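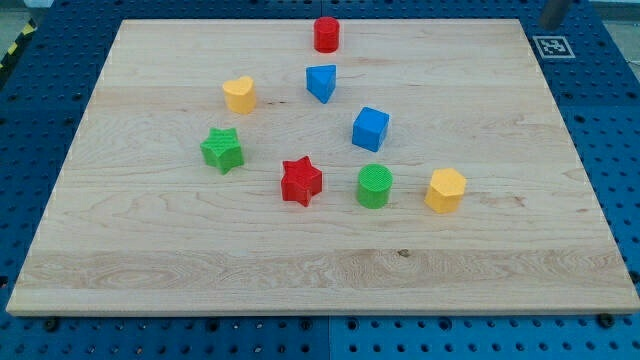

I've had eczema on my hands since I was nine, and I would like everybody to stop telling me about coconut oil. I mean it kindly! I know people want to help. But I've tried coconut oil, and oatmeal, and a pink paste my aunt swore by that stained two pillowcases, and my knuckles still crack open every January like an old sidewalk.

My real gripe is with the price of plain moisturizer. The stuff my clinic in Craddock tells me to use is boring. It's thick, it has no smell, it comes in a tub, and you slap it on after you wash. Fine. Except I go through a tub in under three weeks, and when I added up last year's receipts (all of them, in a shoebox, I was in a mood) I'd spent $260 on grease. Add the prescription ointment, the cotton gloves, the special detergent and two visits to the skin doctor over in Cusik, and the whole year came to $1,386. For itchy hands!

My insurance pays for some of the ointment. It doesn't pay a cent toward the moisturizer, which they file under cosmetics, right next to lipstick I guess. And yet every nurse I've ever met has told me the moisturizer is the main thing, that you put it on morning and night whether you're flaring or not, and that skimping on it is how you end up back in the waiting room. I skimped in college. I ended up back in the waiting room.

So I think it should be covered, at least for people with a diagnosis. Write it on a prescription, cap it at so many tubs, ask for a small copay, I don't care how they do it. A friend of mine in Cornen works in a kitchen and washes her hands about 80 times a shift. She cuts her cream with cheap lotion to make it last, and the cheap lotion has perfume in it, and you can guess what her wrists look like.

People say where does it end, will they be paying for shampoo next? Well, maybe, if a doctor tells you to use that shampoo every day for the rest of your life. I could live with that.

Anyway, my open enrollment form is still on the kitchen table, and I've already run out of room in the comments box.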